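The Last Ferry to Duddale

The ferry to Duddale ran on Wednesday or it did not run at all. My aunt had told me this on the phone, and I had written it on the back of my hand, and I still reached the landing at Wirnidville with the ramp already up.
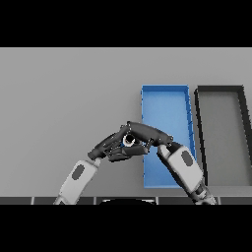
The man in the ticket booth was eating soup. He said the boat would not come back for me. I asked if there was another way across.

"There's the bridge at Grondis," he said. "That's 32 miles."

I had a suitcase and my uncle's accordion, which I had promised to bring to the funeral. I did not play it. My cousin did, badly, but my aunt wanted to hear it in the house one more time.

I started up the road. It was July and the tar was soft at the edges. After an hour a truck carrying onions pulled over, and the woman driving told me to put the accordion up front and ride in the back myself. She charged me 20 dollars. I thought that was high, but I paid it.
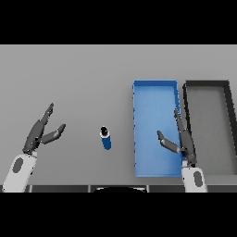
We crossed at Grondis with the sun going down. The river was low and brown, and somebody had left a rowboat tied to one of the pilings. She let me off at the feed store in Duddale and drove away before I had both straps of the accordion case on my shoulder.

The house was dark except for the kitchen. My aunt was at the table in her good dress, peeling potatoes. The service had been at 3. She looked at the case, then at my shoes.

"You smell like onions," she said.

I told her I was sorry. She pushed a chair out with her foot and gave me the other knife. We peeled what was left in the sack. When my cousin came in from the yard, he washed his hands, opened the case on the floor, and asked her what she wanted to hear.

She said anything slow.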